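Small-items box: revised packing order

Reading time: 2 min
Print | E-mail

The packing sheet for the small-items box was last changed in July. The Stirton depot has since finished its check of 613 returned boxes, and 459 of them held at least one bottle, tube or plug that had shifted from its recorded place. Gross weight remains limited to 3,175 grams per box. 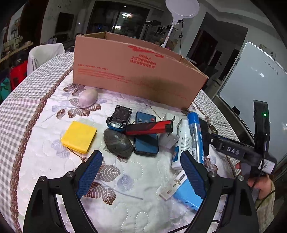
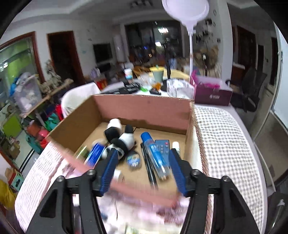
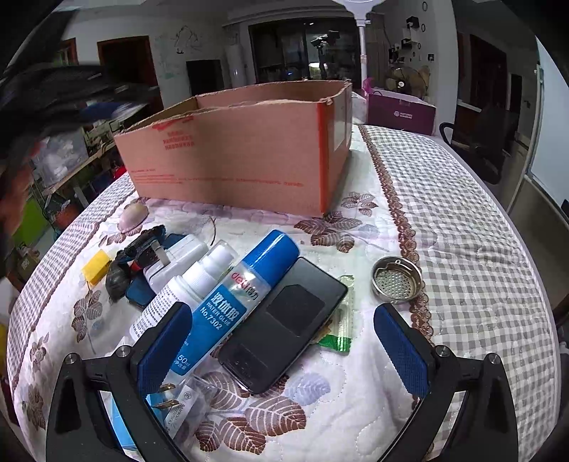
Packing order is now set by what an item can do to its neighbors, and size comes second. The old sheet started with the largest item and filled inward, which put bottles wherever a gap was left. Under the new sheet everything is laid out on a cloth next to the open carton and sorted into four groups before anything goes in: liquids, items with prongs or points, items with buttons or a screen, and soft or solid filler. Most household lots divide easily. The 50 ml water glue in the last picture is a liquid, as are the spray bottles. The white adapters go with the pronged items, and the yellow block is filler. Lighters are excluded from the box altogether and are to be set aside at the sorting stage, including the red-and-black one lying across the blue remote in the first picture.

Liquids go in first, upright, against the back wall. Caps are tightened by hand and each bottle gets its own bag, closed with the air pressed out. A bottle too tall to stand is laid flat with the cap toward the center of the box. Spray heads are locked where the pump allows it. Where it does not, the head is removed and bagged separately.

Pronged items follow, along the left wall, prongs facing the cardboard. Two plugs may share a bag if the prongs point the same way. Cables are coiled and tied before bagging.

Remote controls and phones are wrapped singly and stood on edge. Batteries come out of remotes and are taped at the terminals. Pens stay capped and are placed parallel to the longer wall.

Filler goes in last. A plush toy such as the panda in the second picture can be used as packing between bottles and remotes, provided it is listed on the contents slip like any other item. Stones, tins and other hard filler are kept on the floor of the box and never placed above a screen.

The Guerreiro labels still in stock at Sedum can be used up. Their liquids line is too short for more than 5 entries, so continue on the back and mark the front "over." Conora labels already have the longer field.

Questions about the excluded list go to Iulian Crăciun at the Stirton depot.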